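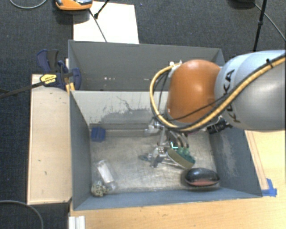 Cleaning and Inspecting Open Gray Bins

Ornstead Stores Handbook, handling equipment section
Last revised 30/06/2026

Scope

These instructions cover the open-topped gray bins used for loose goods at the Ornstead site. They apply to bins with a bare metal floor and to bins fitted with a lift-out floor plate. They do not cover lidded totes, wire baskets, or cardboard trays.

A bin is due for the full procedure after 26 working shifts, or sooner if it fails the quick check at the end of this page. The procedure takes 17 minutes per bin for one person with the tools already laid out. Drying time is extra.

What you need

Soft hand brush
Stiff nylon brush, narrow head
Vacuum with a crevice nozzle
Neutral detergent, diluted as stated on its label
Two buckets, one for wash water and one for rinse water
Lint-free cloths, light colored
Non-scratch pad, white grade
Plastic scraper
Flashlight
Steel straightedge, longer than the short side of the bin
Paint marker and bin tags

Green and black scouring pads are too coarse for this job. They cut new lines into the metal and the new lines hold dirt. The same goes for wire wool.

Before you start

Take the bin out of use and hang a yellow tag on the near wall. Where a bin is fixed in place or shares its position with powered equipment, follow the isolation procedure for that position first. Do not put hands or tools inside the bin until isolation is confirmed.

Remove all goods and put them in a clean holding bin. Copy the stock label over to the holding bin before you move on. Items found under a floor plate go in a separate tray and are entered as found stock, even if the part number is obvious.

Step 1. Dry clean

Brush the walls from the top down with the soft brush. Work toward one corner and vacuum the debris from there. Run the crevice nozzle along all four floor seams, then up each vertical corner. If the bin has a floor plate, lift it and vacuum the underside and the well.

Do not blow out bins with compressed air. Fine swarf and packaging dust end up in the neighboring bins.

Step 2. Wash

Wipe down the walls with a cloth wrung out in the wash bucket. The floor comes last. For tape residue and label glue, lay a wet cloth over the spot for 5 minutes and lift the residue with the plastic scraper, held flat. Repeat if needed. Solvent is allowed on metal surfaces only, and only with approval from the shift lead.

Scrub the floor in straight strokes parallel to the long side. Circular scrubbing leaves a pattern that makes the later inspection harder to read. Use the nylon brush in the seams.

Step 3. Rinse and dry

Rinse with a clean cloth and clean water, twice. Change the water when you can no longer see the bottom of the bucket. Dry by hand straight away, seams included. Then leave the bin open to the air until a dry cloth pressed into each corner comes away dry.

Do not stack bins that are still damp.

Step 4. Tell marks from damage

Most bins in service look worse than they are. The bin at the top of this page is typical of a used one: fine scratches and dull patches across the floor, dark irregular scrapes on the far wall, pale scuffing along the middle of the right wall. Marks of these kinds are recorded as surface wear, provided they pass the tests below.

Rub test. Wipe the mark firmly with a damp light-colored cloth. If color comes off on the cloth, the mark is at least partly transferred material. Clean again with the white pad and repeat.

Fingernail test. Draw a fingernail across the mark at a right angle. A mark that does not catch the nail is surface wear. A mark that catches goes on the bin card with its position. For deep marks, glove up and use the edge of a plastic card.

Raking light test. Hold the flashlight almost flat against the floor and look across the beam. Move it along the long side, then the short side. Dents show as a bright edge with a shadow behind it. Scratches show as thin lines that fade when the light is turned to run along them. Reflections on bare metal can hide a shallow dent, so always do both directions.

Burr test. Drag a dry lint-free cloth slowly over the floor and along the top edge of all four walls. Any snag counts as a burr. Circle it with the paint marker.

Step 5. Check the shape

Set the straightedge across the floor on its thin side, first from wall to wall, then corner to corner. Shine the flashlight from behind. A thin even line of light is acceptable. A gap that widens toward the middle means the floor is bowed, and the bin goes to repair.

Check that the walls have not been pushed outward. The near wall usually goes first on bins that people lean on while reaching in. Lay the straightedge along the inside face and look for light at the center.

On bins with a floor plate, press down on each corner of the plate. It should not rock or click. A plate that rocks can be turned end for end and tried again. If it still rocks, replace it.

Step 6. Sort the result

Green tag: surface wear only, no burrs, floor and walls straight. Return to use.

Yellow tag: one or more burrs, a rocking plate, or marks that catch the nail. Hold for bench repair. Burrs are taken down with a fine file, strokes going away from the edge, and the bin is then washed again from Step 1. Filing dust left in a seam is a common reason for a failed recheck.

Red tag: bowed floor, open seam, cracked wall, or any sharp edge that cannot be filed smooth. Remove from the area the same shift. Red-tagged bins are not used for scrap, rags, or tools.

Write the result on the bin card. Use the wall names as seen by someone standing at the working side: near, far, left, right. Older cards from the Pradodbridge store use front and back. Convert these when you fill in a new card.

Liners

A liner is optional for bins holding hard goods and required for bins holding painted, polished, or printed goods. The current type is the Clavura sheet liner, gray, cut to the floor size with a small clearance on every side. A liner that is cut too tight curls up at the edge and small items slide under it.

Fit the liner only after a green tag has been issued. Lift it at every quick check and vacuum below it. Replace it when it is cut through, or when it will no longer lie flat. Do not glue or tape it down.

Quick check between cleanings

Do this at the start of the shift, under the same isolation rules as the full procedure.

Look for loose debris in the corners.
Look along the top edges for fresh nicks.
Wipe one hand-width of floor with a white cloth. Gray haze is normal on bare metal. Black streaks or grit mean the bin is due for Step 1 through Step 3.
Confirm the tag is green and readable.

If 5 or more bins in one row fail the quick check on the same day, report the row as well as the bins. The cause is usually upstream, most often dirty incoming cartons.

Storage of spare bins

Store spares upside down on a clean pallet, open side to the pallet, with no more in a stack than the rack label allows. Cover the top of the stack. Spares that have sat since the October stock count or longer get a dry clean and a burr test before they go into use, whatever their tag says.

Related pages: Bin card layout; Filing and deburring by hand; Holding bins and found stock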